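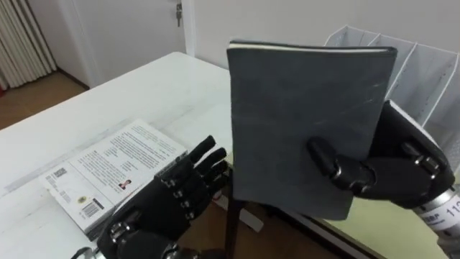
The grey book, September, with Okley's left hand doing its thing.

I'd better start with the pause, because the pause is what got me into trouble.

Okley could shelve books by then, or at least move them from the white desk into the file holder on the other one, and if you think that's the same thing you've never worked for Serena Lo Presti. I did the planner. It was called Gradia, a name I'd inherited along with 80 open bugs and a mug. Hiếu Cao did the perception side, Pomare, and sat close enough that I could hear him sigh when my arm trajectories went past his nice clean point clouds and out the other side.

So, the pause. Okley would pick up a paperback, turn, place it, lovely. Pick up a booklet, turn, place it. Then it would get to the grey hardcover, the one with the scuffs, lift it just clear of the table and stop. For 600 milliseconds, every single time. Then the left hand would come up, open, as if to say hang on a minute, and go down again, and off it went.

"It's yours," said Hiếu.

"It's yours," I said. "You can't see the back edge, so I'm waiting for you."

"I can see the back edge perfectly well. I've got a better idea of that book than I have of my own flat."

He showed me, too. Pomare had the spine, the pages, the lot, and the confidence didn't so much as wobble. I went back to my desk and read logs until my tea had a skin on it. Gradia had asked for a path, got a path, checked it, liked it, and then something had slipped a wait in front of it and a tiny left arm motion after that. It had no name in the log, only a number, 6, where there should have been the name of whatever had asked for it.

I should say that Serena wanted it gone by the end of the month. The people from Flusier were coming to see it and she didn't want them asking why the robot had gone all thoughtful in the middle of a pick. I could have just filtered the thing out! It would have taken me five minutes. But I can't leave a number alone when I don't know what it means (ask anyone who's shared a train journey with me) so I stayed late, and I ran it again, and again, with the lights in the corridor going off one after another behind me.

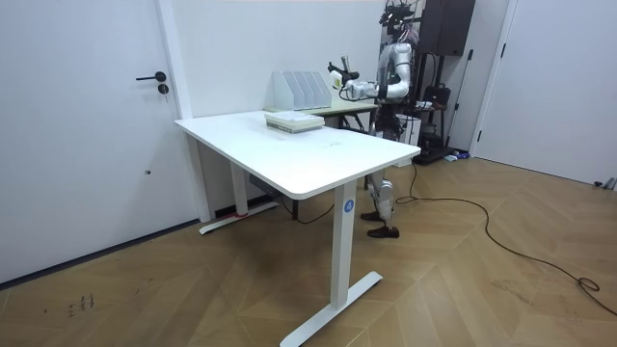 and by nine in the evening I'd decided it had to be the weight. Hardcovers are heavy, the wrist feels it, some old safety rule wakes up and asks for a bit of time. So I told the wrist the book weighed nothing at all. It still paused. I told it the book weighed as much as a dog. It dropped its speed, poor thing, very carefully, and paused.

Then I swapped in a different book, same size as near as I could find, blue. No pause. Put the grey one back and up came the left hand.

I rang Elli Toivonen. She'd left the spring before to make cheese or teach sailing, the story changed depending on who told it, and she answered as if I'd rung her yesterday.

"Six," I said. "What's six?"

There was a long breath. "Has it still got the grey book?"

"It's got the grey book right now, Elli."

"Six is Eugeniusz," she said.

Eugeniusz Cieślak had started Gradia, before her, before me. I only knew him from the initials at the top of files. The grey book was his, she told me, and when they were teaching the arms by hand, moving them about joint by joint and recording it, he was the one who did the books. He had a bad right thumb. He'd pick one up, wait for the thumb to settle and bring his left hand up in case he needed it. He hardly ever did. Most of those recordings had been thrown away when Hongjun Du rewrote the training tools, but one had been saved under the book itself, as a sort of template, and I suppose it had been matching ever since.

"So it's a bug," I said.

"Oh, definitely a bug," said Elli. "Are you going to fix it?"

I said I had to, Serena had been very clear. We talked about cheese for a while (it was cheese) and then I hung up and opened the file. I put the cursor on the line. Okley had the book up off the table with the other hand rising beside it, and I watched that all the way through with my finger on the key.

In the morning I told Serena it was a grasp check. She asked if it was meant to do that.

"It's in the spec now," I said, and went off to write it in before she looked.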